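Guides > Burkcombe Home > Artificial Flowers > Section 3: Filling the vase

3.1 Before you start

Clear a table and lay a cloth over it. Unpack the Drerix stems, keep the long ones together in a bundle and stand both vases within reach.

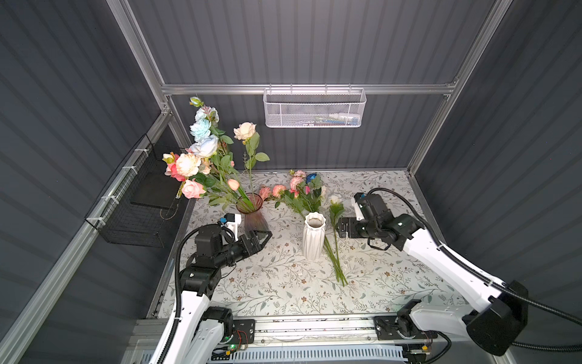
Liao

Note: the ribbed glass vase shows its stems. Use the white ceramic one if you would prefer them hidden.

3.2 First stems

1. Bend each leaf outwards from the stem.
2. Put in the tallest rose and lean it against the rim.
3. Add the tulips while there is still room in the neck.

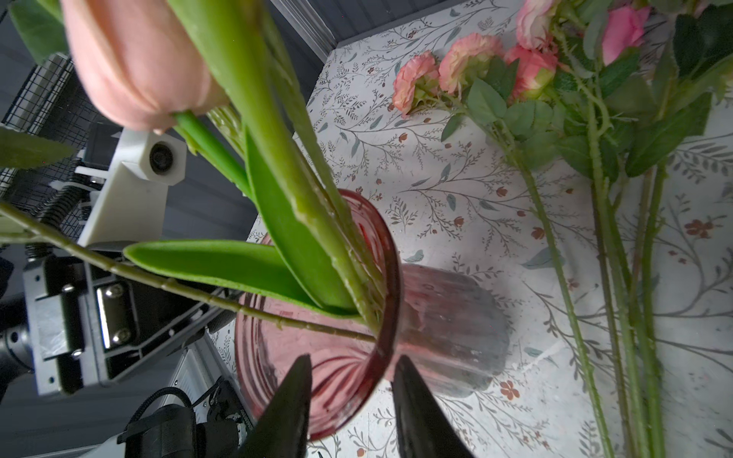

Tulip leaves take up more space than the blooms do. Fold a narrow one down into the mouth of the vase, as with the tulip here, and let a broad one curve out to the side. Coral and pink flowers can wait on the cloth until the greenery is in.

Caution: stems contain wire. Do not cut them with kitchen scissors.

3.3 Building up

4. Hold every rose low on the stem, below the leaves.

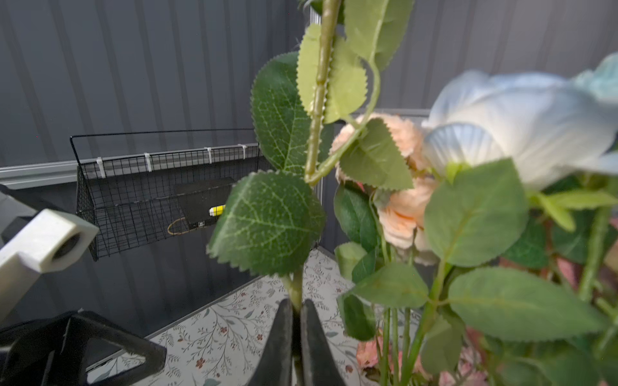 5. Turn the vase a little after each stem, and keep pale blooms apart from one another until you have seen it from all sides.
6. Stop when a stem no longer slides in freely.
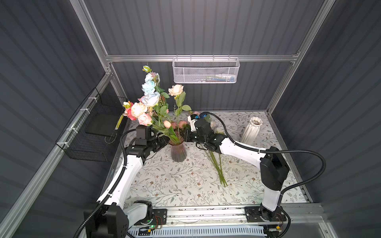 Should I put water in the vase?
Leave it dry. Water will rust the wire inside the stems. If the vase tips easily, add a layer of clean gravel first.

Comments (3)

Step 3 should come first, I had to take all my roses out again.

Does Bovari gravel fit the narrow neck?

Mine took 40 minutes, most of it on the leaves.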